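Peel-and-Stick Wallpaper and Stone-Look Surfaces: Frequently Asked Questions

Cirnside Home Notes
Answers by Zuzana Malý
Last updated 13 November 2018

Most of the mail I get about wall coverings starts with something the reader saw on a package. So most of my answers start with a doubt. I don't sell any of this stuff, and I have peeled a fair amount of it off my own walls.

Is peel-and-stick wallpaper really removable?

Sometimes. "Removable" on the label means the maker got it off a test wall. Your wall has had other people's paint on it since before you moved in. If the top coat was rolled over dust, or over gloss that was never sanded, the paper will take the paint with it and the maker will say the paint failed. They may even be right, but you still have a wall to fix.

Put up a scrap the size of your hand somewhere low. Leave it for a few weeks and pull it slowly, back against itself. If paint comes away on the scrap, you have your answer for the whole room.

The listing says "no visible seams." True?

No. I have never seen a paper with no visible seams. I have seen seams you stop noticing after a month. Small, busy prints hide them well. Big open shapes on a light ground do not, and those are the ones in all the ads right now.

Do oval and dot patterns work in a small space?

They can. What I don't believe is the claim that a pale print "opens up" a room. Pale paint does the same job for less money. What a mixed-size oval print does do is hide small bumps, and it gives you some slack in the matching, as the eye has no straight line to follow. At the corners you will still have ovals that get cut in half. Wrap a narrow strip around the corner and start the next panel over it.
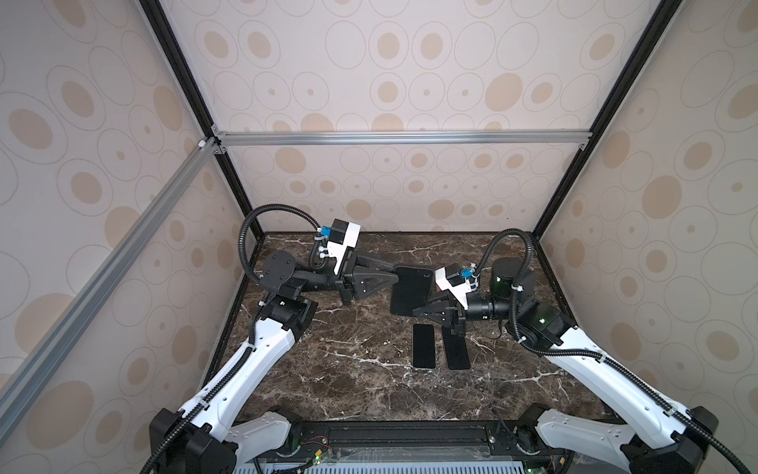

Beige ovals, some solid and some in thin rings, over dark brown marble.

Light paper with a dark top: is it too much contrast?

People write to me about this as if there were a rule. There is no rule. I would only say that if the top already has a lot going on, with veins and flecks, keep the wall colors close to something in it. A tan or cream that turns up in both places will do more for you than a designer's color wheel.

How can I tell real marble from a printed film?

Look at an edge. On real stone the veins carry on over the side in some way. On film they often stop, or they wrap in a manner no rock ever did. Then look for repeats. Any printed pattern comes back around if you have enough of it in front of you. A seller who only shows you a hand-sized sample is keeping you from finding this out.

I would not trust the touch test. Stone feels cool, but so does anything glued down to something dense in an unheated showroom.

Gajdoš says its film is heatproof. Can I put a pan on it?

I wouldn't. I asked for the temperature and got a brochure. Until somebody gives me a number and says how long the pan sat there, I'm treating "heatproof" as a word for warm coffee cups.

How much paper should I order?

More than the online calculator says. I ran the same wall through the Grallonden calculator and the Skomby one, and they came out 2 rolls apart. Neither of them asked about the pattern repeat, and that is where the waste comes from. Work it out yourself: height of the wall, plus one full repeat, times the number of drops. Then buy one extra roll from the same batch and keep the receipt.

Is the expensive kind any better?

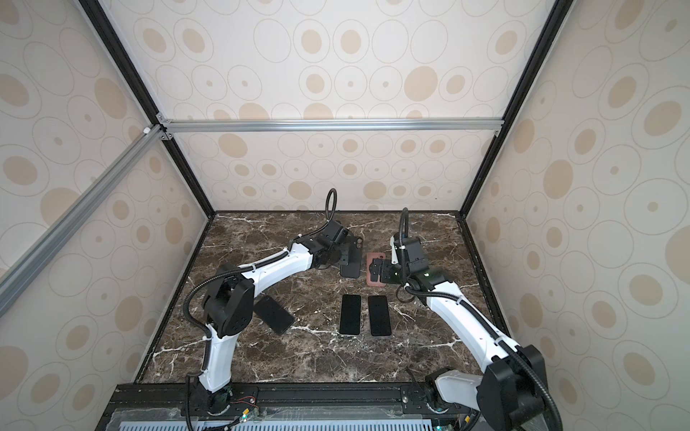

Not in the way the price suggests. One reader paid 870 for a room in the Grallonden line and sent me the leftover piece. I put it up in my hallway beside a Skomby paper that cost me 79 for the full wall. The costly one was thicker and easier to lift and re-lay while I was hanging it. Once they were up, I couldn't tell them apart from the other end of the hall, and the same top corner let go on both.

If you have never hung paper before, the thicker kind may be worth it for the second chances. If you have, I'd save the money.

Do I need the primer they sell with it?

You need a clean, dull, dry wall. Whether you need their primer is another matter. Wash the wall, let it dry overnight, and sand any shine. On bare drywall, yes, use a primer, but an ordinary one from the paint aisle has done fine for me.

Can I use it in a bathroom?

"Moisture resistant" covers the face of the paper. Steam gets in at the seams. In a half bath, go ahead. In a room with a shower and no fan, expect to be pressing edges back down by next November.

Skomby is offering 50 percent off. Is that a good deal?

Check what it cost before the sale. I have watched that banner for a long time and have yet to see the page without it.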